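Baskets or bags for a corner shop?

tillside22
Took over a small shop in October and inherited a pile of thin carrier bags that people fill while they browse. I want real baskets. The Sawatzky catalog has solid plastic ones, Plillent does mesh. Minimum order is 200 either way, and my shop holds maybe nine customers if they're friendly.

gridlock
Mesh. You can see what's in it from the register, and spilled soda goes straight through to the floor, where you were going to mop anyway. Get the small ones. Big baskets just make people feel bad about buying one drink. 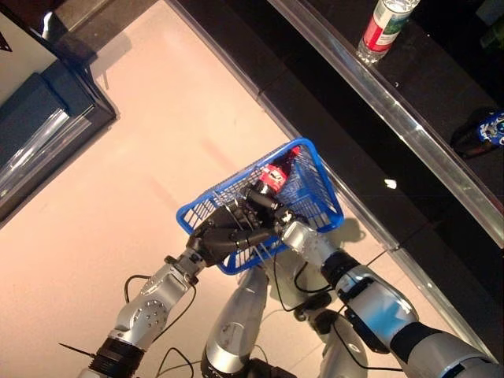

The only thing I'd complain about is the handle. Carry two big bottles of cola across the store on a skinny handle and your fingers will file a grievance. Ask for a sample before you commit.

oldstock
Disagree on mesh. Gum packets poke through the holes and so do receipts. I ran solid ones for years and the worst I ever found in the bottom was half a sandwich.

gridlock
You'd have found that sandwich sooner with mesh.

tillside22
Sample requested. Sawatzky wants to know my "basket strategy."

oldstock
Tell them it's baskets.

Comments (3)

Andano: Bottles never stand up in these. Lay them down and get on with your life.

pricegun2285: Blue shows less dirt than yellow. Ask me how I know.

Stitiden: Can I have the old carrier bags?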